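Zestel bimanual cable handling: data card

Zestel is the set of two-arm recordings we use to train and check the Norðdahl controller. It holds 300 episodes from one table, with a bent metal bracket and a length of yellow cable. Norðdahl reads the head and wrist cameras and sends joint targets to both arms.

Sample images
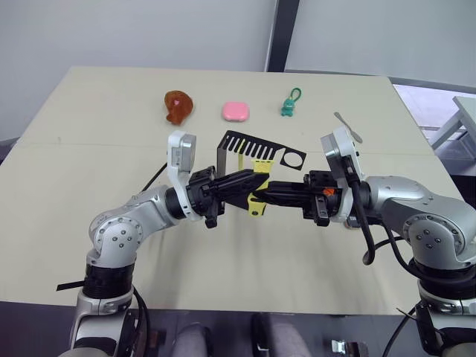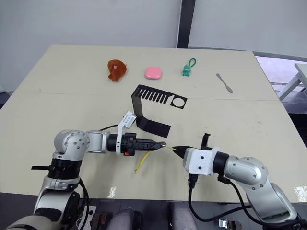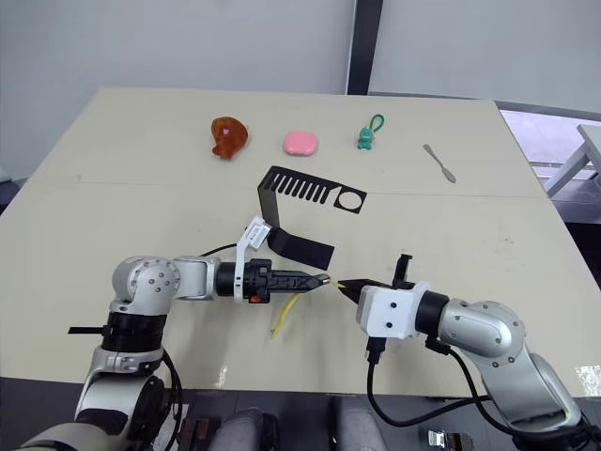

Wrist view, fingers open:

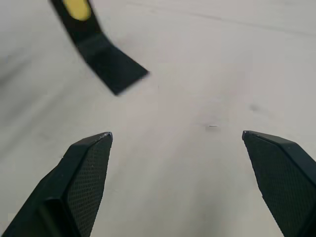 Last changed: 5 March 2026

Contents

Each episode folder has the camera streams, joint positions, gripper widths and a text file of phase labels. The small items along the back of the table are left unlabelled – the planner should ignore them.

Loading

Install Ukico 3 or later, then run:

ukico load zestel --split train

Add --wrist-only to skip the head stream. Ukico 2 opens the files but drops the right gripper width.

Known problems

Fast motion blurs objects in the wrist stream. We have kept those images in.
Phase labels made before November use the old names. The script rename_phases.py converts them.
Usden, our replay viewer, stalls when more than 4 streams are open.

Contact

Urho Tuominen looks after the loader and the label files. Please give the episode number when reporting a fault.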